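Stostura Tableware Library
Progress report to the Dufour Fund, second period
Prepared by Petronella Mathebula
Nov 27, 2021

Dear Holger,

I'm so pleased to be writing this one. When we sent you the first report in February the library was a stack of banana boxes and a borrowed hallway. Now it has shelves, a front counter, a proper catalog and people who come back (some of them with cake). I'll go through things in the order of your form, but I've let myself wander in a few places.

Where the collection stands

We have 2,710 pieces on the shelves as of this week, up from 2,011 at the last report. That covers dinner plates, side plates, bowls, cups and saucers, serving dishes, glasses and the flatware, but not the tablecloths, which are still being entered. Most of the growth came from house clearances in Petby, where word got round that we take odd pieces as well as full sets. We really do! A lone soup bowl is no trouble to us, and mixed tables have become the thing people ask for most.

Chipped pieces go to the mosaic class down the street. Anything with a crack that reaches the foot is taken off the shelf on the day it's noticed, and the catalog entry is closed at the same time. We were slow about the second part in spring, and for a while the catalog promised cups we didn't have. Fixed now.

Shelving and storage

The shelving line of the grant is fully spent. We bought 11 units, and they run down the long wall and round the corner to the sink. Plates stand upright in slotted racks on the lower levels so nobody has to lift a tall stack from above shoulder height. Cups are on the middle shelves. The serving dishes are still awkward, especially the long fish platters, and I'd like to try deeper shelves for those if there is anything left in the fittings line at the end.

We also got the good crates. They have felt dividers and lids that close flat, and each one takes a full setting for eight. Breakage in transit has dropped so much that I've stopped dreading the return runs.

Loans

Lending is free for schools and neighborhood groups and pay-what-you-can for everyone else. We've done birthdays, two wedding suppers, a retirement lunch, the choir's soup night and a lovely long string of memorial teas. The Flukum hall now sends every booking our way before they hand over the key, and that one change brought in more new borrowers than all our posters put together. Thank you for suggesting we talk to them.

The weak spot is washing. Borrowers are asked to return everything rinsed, and we do the real wash on site. With one sink this takes up whole afternoons. We have a quote for a second sink and drainer and I'll send it separately, as you asked.

Colored glass and the sample tables

The colored glass is the part of the collection I most wanted to tell you about. It came to us in one large gift in late summer, and it has made the catalog look like a candy store! We've been trying plates against different cloths before deciding which ones to offer together, and the pink cloth with the thin white grid has won me over completely. You can see the lines right through the middle of the green plate, and its ribbed rim with the narrow gold edge gets a bit of attention too. The amber one next to it has a plainer, rounded rim and goes just as well. I had expected the pink to fight with both of them.

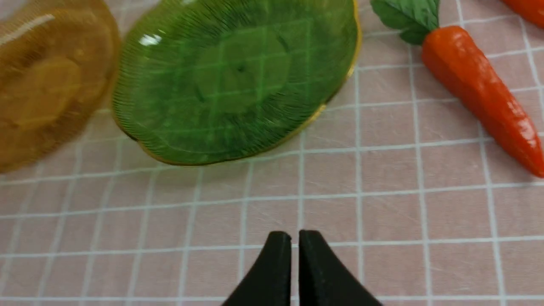
Glass is stored apart from the china, on the two units nearest the window, with a paper sheet between plates. Pieces with gold trim carry a yellow dot in the catalog, meaning hand wash only, and borrowers sign for that on the loan slip. We plan to offer the glass as dessert and side plates first and see how it travels before we let it go out for larger dinners.

Still to do

The tablecloths need measuring and ironing before they can be entered. The evening opening will start once the counter light has been moved. The repair workshop has been put back to February, when the big table is free again.

Spending is in line with the plan apart from the crates, which came in a little over, and the receipts are attached in date order. Come by and have coffee out of something green.

With warm thanks,
Petronella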